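How I Laid a Click Vinyl Floor in Our Back Room

I've put off writing this one up because the room still hasn't got its skirting painted, but Linnea Viklund asked me for the third time how I did the floor, so I'm giving up and posting it as it is.

The room is the one at the back of our place in Zirstead, which used to have a carpet the colour of old tea. Under that was concrete, under a layer of crumbly foam underlay that stuck to everything it touched (including me, for days). I went for click vinyl planks from the Sutow range, the thicker sort with a hard core. You can get glue-down vinyl too, but I wanted something I could pull up again if I made a mess of it!

What you'll need
Planks, plus one extra pack for cuts and mistakes
Underlay made for vinyl, the thin dense stuff
Sharp knife and lots of spare blades
Metal ruler or square
Rubber mallet and tapping block
Spacers
Long straight edge or spirit level
Pencil
Knee pads. Please buy knee pads.

Step 1: Get the old floor up and check what's under it
Cut the carpet into strips and roll them up as you go, it's so much easier to carry out to the car. Pull the gripper rods with a flat bar and wear gloves, those little nails are vicious. Then scrape, sweep and vacuum. Vacuum again the next morning when the dust has come down.

Now lay your straight edge across the floor in every direction and look for light underneath it. Mine had a dip near the door of around 4 mm, which was more than the instructions allowed, so I filled it with a bag of levelling compound. Mix it thinner than you think you should. My first bucket went off while I was still admiring it and I had to chip it out with a chisel the next day.

Step 2: Let the planks get used to the room
Leave the packs lying flat in the room for two days with the heating at its normal setting. Shirin Nouri stood hers on end in a cold garage and then laid them the same afternoon, and she had gaps by the end of the week. Don't stack them right beside a radiator either.

Step 3: Plan the rows
Measure the width of the room in a few places, as old walls are never straight. Mine was 3000 mm at the window end and a bit less at the door. Divide that by the width of one plank and see what you've got left over. If the last row would be a skinny sliver, trim the first row down so the two sides come out about the same. I skipped this in the hall last year and I still see that sliver every time I put my shoes on.

Step 4: First row
Start in the left corner along your longest wall, with the tongue side facing the wall (cut the tongue off if your make says to -- mine did). Put spacers in all along. Click the short ends together and check the whole row with your straight edge before you carry on. If this row bends, every other row bends with it.

To cut a plank, score the face hard along the ruler two or three times, then snap it back over your knee or the edge of a bench. Change your blade often! A blunt one wanders off the line and chips the surface.

Step 5: Keep going, and stagger the joints
Use the offcut from one row to start the next, as long as it's long enough. I aimed to keep my end joints well apart. Set the long edge in at an angle, press it down, then tap the short end home with the block. Gentle taps. If it won't go, take it apart and look for a crumb in the groove, there's always a crumb.
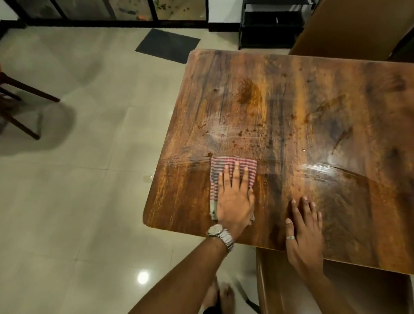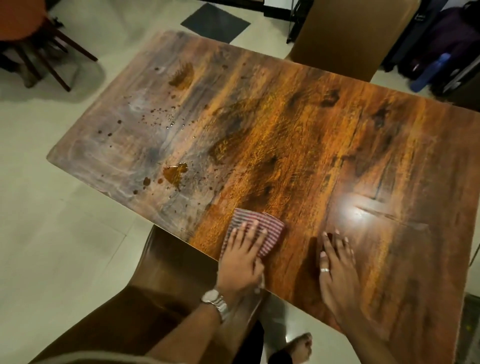
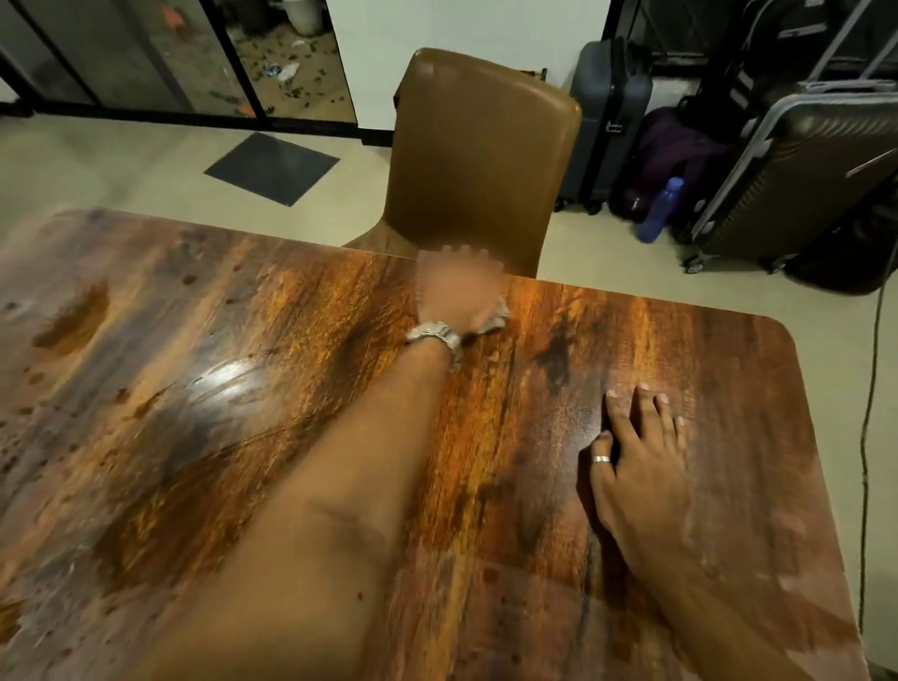

A dark, glossy wooden table top with plenty of grain.

Step 6: Door frames and pipes
For the door frame, lay an offcut upside down on the floor against the frame, with a bit of underlay beneath it, and rest a handsaw flat on top. Saw through the bottom of the frame at that height and the plank will slide in underneath. Loads neater than trying to cut round the shape.

For a radiator pipe, drill a hole a good bit bigger than the pipe, then cut a wedge from the hole to the edge of the plank. Fit the plank, glue the wedge back in behind and pop a pipe collar over the top. Mine are white plastic ones from Heffernan and they've stayed put.

Step 7: Last row and edges
Lay a full plank exactly over the last one you fitted, hold another against the wall on top of it, and draw along the edge. That's your cut line, gap included if you leave a spacer in. A pull bar helps here because there's no room to swing a mallet. Then take all the spacers out (count on finding one behind the door a month later) and fix your skirting or beading to the wall, never to the floor.

At the doorway I used a 900 mm threshold strip, trimmed with a hacksaw. Screw or glue that to the concrete too, so the planks can still move under it.

I'll do the skirting paint in December, when the decorating mood usually strikes at the worst possible moment, and I'll add a note then on which filler I used for the corners.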